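Trailing stops on swing trades - fixed pips or ATR?
Forum: Currency Trading > Strategy and Money Management

jsuvarna
Posted 27 Sep 2019

I have been trading the daily chart on three pairs since last year, AUDUSD, USDCAD and EURJPY. Entries are fine. My exits are where I lose money. 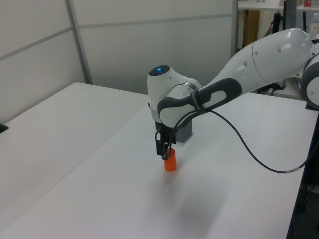 My current rule is a fixed trailing stop of 40 pips on everything. I move it by hand once a day after the New York close. In August I was short AUDUSD with a good entry, got stopped out on a bounce, and then the pair went another 132 pips in my direction without me. Same thing on EURJPY two weeks later, only the bounce was bigger.

So I want to switch to a stop based on ATR. The plan is 14-day ATR times two, trailed from the highest close for longs and the lowest close for shorts. Does anyone here use something like this on daily charts, and do you use the same multiple for every pair?

Account is small, so I can't just widen everything and keep the same lot size.

Jayanthi

plestari_fx
Posted 1 hour later

40 pips is too tight for EURJPY on a daily chart. It can move more than that in one session with no news at all. You are trading daily entries with an hourly stop.

I use 2.5 times ATR on yen crosses and 2 on the rest. Lot size goes down so the money at risk stays the same. If the stop is twice as wide, trade half the size. That part is simple arithmetic and it answers your last question.

Levente M
Posted 2 hours later

I'll disagree with the ATR crowd before it gets going. I tested this on 319 of my own trades, all daily chart, exported from my journal. Fixed stop, ATR stop, and a stop behind the last swing high or low. ATR beat the fixed stop but the swing stop beat both of them.

The problem with ATR is that it grows after a big move. If you recalculate every day, a news spike makes your stop wider at exactly the time you want to protect profit. Behind a swing point, the stop at least sits somewhere that means something on the chart.

rekhapai
Posted 2 hours later

Levente, did you let the ATR stop move backward in that test? You should never do that. Once it has moved up on a long it stays up, no matter what ATR does afterward. Most charting packages have it built that way.

Levente M
Posted 2 hours later

It was recalculated on each bar and allowed to loosen. I take your point. I will run it again with a ratchet, but I doubt it closes the whole gap.

rekhapai
Posted 3 hours later

It might close more than you think. Mine went from losing money to slightly ahead just on that one change.

Nair_P
Posted 3 hours later

What are you all doing about spread at rollover? I had a short on USDCAD closed at 5 pm New York when the spread opened up. The chart never showed price touching my stop. The broker said the ask touched it, and the chart only draws the bid.

If you trail by hand right after the close, you are placing your order at the worst time of the day.

jsuvarna
Posted 3 hours later

That could explain one of mine. I do it right at the close because that is when the new candle starts. I'll wait an hour from now on.

Plestari, thanks, the lot size part makes sense. I was thinking of it as giving up size when really the risk doesn't change. My minimum lot may be a problem on EURJPY though.

deepika_r
Posted 4 hours later

If the minimum lot puts you over your risk limit, skip the trade. I dropped EURJPY for that reason until the account was bigger. Two pairs are plenty.

Also, on shorts, add the spread to your stop. Your short closes at the ask. A lot of people forget this and then blame the broker.

sulteck
Posted 5 hours later

I don't trail at all. Fixed target, fixed stop, walk away. I tried every trailing method there is over several years, and all of them gave back profit on the trades that mattered. My win rate is higher with a target and I sleep better.

plestari_fx
Posted 5 hours later

Your win rate is higher because you cut the winners short. That says nothing about whether you make more. What is the average win against the average loss?

sulteck
Posted 5 hours later

Average win is 1.4 times average loss, and I win a bit more than half. It isn't exciting, but it is positive and has been for three years. A trend follower needs the one big trade a year and needs to be in it when it comes. I take August off, so I would probably miss it.

Levente M
Posted 6 hours later

Both can work. Taking half off at a target and trailing the rest is the usual compromise, and it needs at least two minimum lots, so it may not suit Jayanthi right now.

Pavithra C
Posted 7 hours later

One thing missing from this thread is where the trailing starts. I don't touch the stop until price has gone one full ATR in my favor. Before that the initial stop stays where it was. Moving to breakeven too early cost me more than any choice of indicator.

I would also look at the 200-day average on AUDUSD. When price is a long way below it the bounces get sharp, and a stop that was fine earlier in the trend gets hit.

jodau
Posted 8 hours later

The 200-day average has nothing to do with how sharp the bounces are. If anything it's positioning. Look at the weekly futures report, when everyone is short the same pair you get those bounces.

Pavithra C
Posted 8 hours later

I said I would look at it. I didn't say it caused anything.

jsuvarna
Posted 9 hours later

Thanks everyone. Going by the replies, I will do the following on a demo account for two months:

Initial stop 2 ATR, no trailing until price is one ATR in profit.
Stop only moves one way.
Updates one hour after rollover, spread added on shorts.
EURJPY is off the list for now.

I'll keep the 40 pip version going next to it on paper so there is something to compare with. Levente, please post the new test if you run it. I'd like to see the swing stop numbers too.

Levente M
Posted 9 hours later

Will do, probably over the weekend. The journal export needs some cleaning up first. A few of the older trades have no stop recorded, so the total may come out a little under 319.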